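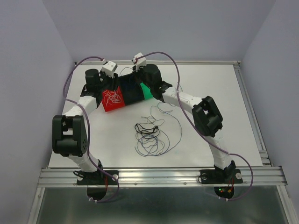 换成 1459 以后，多股细线的断丝少了很多，但刀片座的锁紧螺钉头太小，戴手套拧不住，希望下一批改成滚花头。（已购用户评价，原文照录）

厂商回复：滚花锁紧螺钉已列为选配件，可与刀片组一同订购，见本页“附件与备件”。旧机直接替换，螺纹规格相同，无需改动刀片座。

Tirnirance 1459 手动台式剥线器
制造：Lalau
类别：线材加工 / 手动工具 / 台式

产品概述

1459 用于小批量、多规格导线的端头剥皮，适合样机接线、维修备件和线束返修。机身固定在台面上，单手压杆，另一只手送线。剥皮长度由后挡块限定，切入深度由刀片座上的刻度盘限定，两项设定相互独立，换线规时不必重新调整长度。

本机无需电源和气源。压杆行程的前段完成夹线和切皮，后段完成拉脱，操作者应一次压到底。中途松杆会在绝缘层上留下半圈切痕，该线头须剪去重做。

适用导线

可加工 PVC、PE 及硅橡胶绝缘的单芯导线，导体可为实心或多股绞合。最粗可加工 14 AWG 导线。PTFE 绝缘导线须选用直刃刀片组，标准弧刃会使绝缘层起毛。

不适用于以下线材：
带编织屏蔽层的同轴线
漆包线
玻璃纤维编织护套线
扁平排线（须先分线）

多芯护套线可用本机剥除内部各芯的绝缘，外护套应另用环切刀处理。外护套的壁厚在圆周方向往往不均匀，用本机的对开刀片切外护套时，薄的一侧容易伤到内芯。

主要参数

型号：1459
操作方式：手动压杆，右手或左手操作可换装
刀片形式：对开弧刃（标配），对开直刃（选配）
刻度盘档位：7 档
剥皮长度：4 mm 至 14 mm，连续可调
最大线规：14 AWG
机身材料：铸铝，表面喷塑
夹爪材料：聚氨酯，可更换
固定方式：台面螺栓或台钳夹持
电源：无

刻度盘各档为机械定位，档与档之间不可停留。需要中间值时，松开刀片座侧面的微调螺钉，在当前档位上做偏移。偏移量在换档后仍然有效，因此换回其他线规前应先将微调螺钉归零。出厂时微调螺钉处于零位，螺钉头的划线与座体上的划线对齐。

安装

台面应平整，前缘留出压杆下行的空间。机身底板有 4 个安装孔，随机附带沉头螺栓。台面较薄时应在背面加垫板，否则反复压杆后螺栓孔会扩大，机身出现前后摆动，剥皮长度随之漂移。

使用台钳夹持时，夹持部位为底板后方的加厚凸台，不得夹在侧壁上。侧壁受压变形会使刀片座滑槽变窄，表现为压杆回位迟缓。

左手操作须将压杆轴从另一侧穿入。拆下轴端卡簧，抽出压杆轴，将压杆翻面装回，再装卡簧。复位弹簧的挂钩有方向，开口朝向机身后方。 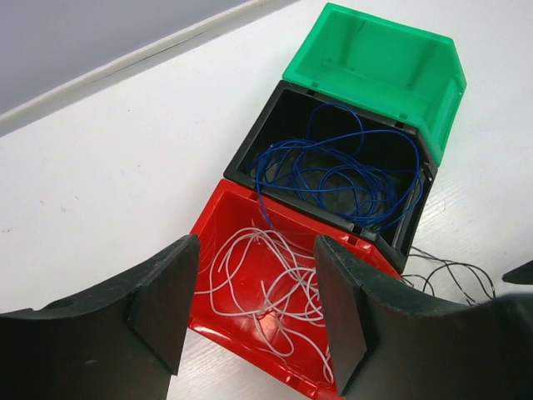

安装完成后，先不放导线空压数次，确认压杆在全行程内没有卡滞，松手后能自行回到上止点。若停在中间位置，先检查复位弹簧是否挂反，再检查滑槽内有无切屑。

切入深度的设定

首次加工某种导线时，从最浅的档位开始试切。每次加深一档，直到绝缘层能够整段脱落。合适的状态是：切口断面大部分平整，靠近导体处留有一圈很薄的撕裂面。若断面从外到内完全光滑，说明刃口已经接近或接触导体，应退回一档，或用微调螺钉回调。

检查导体时，将绞合线散开，逐根查看切口位置有无压痕。镀锡导体上的轻微划痕比裸铜更容易辨认，反光方向会改变。实心导体上的环形压痕在弯折后会发展成断裂，来料为实心线时，建议把试切件弯折后再看。

绝缘标称外径相同的导线，不同厂家的壁厚可能不同。更换供应商或批次后，应重新试切，并把所用档位和微调位置记在随机附带的设定卡上。设定卡可插入机身侧面的卡槽。

刀片更换

标配刀片由 Lo Presti 供货，成对研磨，背面刻有配对号。两片必须同号使用，混装会在切口处形成台阶，绝缘层一侧切断、一侧被拉长。

更换步骤：
刻度盘转到最大开口档。
松开锁紧螺钉，取下压板。
用镊子取出旧刀片，清除座内切屑。
装入新刀片，刃口相对，配对号朝外。
装回压板，先轻拧，压杆一次使刀片自行对中，再拧紧。
微调螺钉归零，重新试切。

刀片是否需要更换以切口状态判断，不规定次数。硅橡胶对刃口磨损较小，含填料的 PVC 磨损较快。出现以下情况之一应更换：同一设定下绝缘层开始拉丝；必须比原来加深一档才能剥离；放大观察刃口有缺口。刀片不建议自行重磨，重磨后弧刃半径变大，刻度盘的档位与线规不再对应。

润滑与清洁

滑槽和压杆轴使用 Naslow 轻质润滑脂，薄涂即可。不得在夹爪表面和刀片附近使用含硅油的产品，残留物转移到导体上会影响焊接。聚氨酯夹爪用干布擦拭，沾有油污时可用少量异丙醇，擦后晾干再用。丙酮会使夹爪表面发黏，禁止使用。

切屑从底板中部的落料口排出。落料口下方可接附带的接屑盒，也可在台面上开孔直接排到下方容器。接屑盒装满后切屑会倒堆到滑槽后端，使压杆不能完全回位，这是返修件中最常见的情况，清空后即可恢复，无需送修。

常见问题

剥皮长度逐渐变长
后挡块锁紧手轮松动，或机身安装螺栓松动。先紧固安装螺栓，再校准挡块。

绝缘层切断但拉不下来
夹爪磨损打滑，或导线存放时间长，绝缘与导体粘连。更换夹爪后若无改善，可缩短剥皮长度，分两次拉脱。

导线外皮有夹痕
夹紧力过大。机身左侧调节螺母逆时针松开，每次调整后用原料试压。硅橡胶线建议使用软质夹爪。

绞合线剥后散头
可在拉脱前停顿片刻，保留绝缘段作半脱状态，后续加工前再取下。压杆侧面的限位销推入后，拉脱行程提前结束，适用于这种做法。

附件与备件

标准弧刃刀片组（成对）
直刃刀片组（成对），用于 PTFE 绝缘
聚氨酯夹爪，标准硬度
聚氨酯夹爪，软质
滚花锁紧螺钉
接屑盒
复位弹簧
压杆轴及卡簧
空白设定卡

刀片和夹爪为易损件，不在保修范围内。订购刀片时请注明机身铭牌上的版本字母，A 版机身的压板孔位与后续版本不同，须连同压板一起更换。

包装内容

主机、标准弧刃刀片组（已装）、沉头螺栓、内六角扳手、接屑盒、设定卡、中文说明书。直刃刀片组和软质夹爪另购。

供货说明

整机现货，直刃刀片组按单备货。7 月盘库期间接受订单，盘库结束后按下单顺序发出。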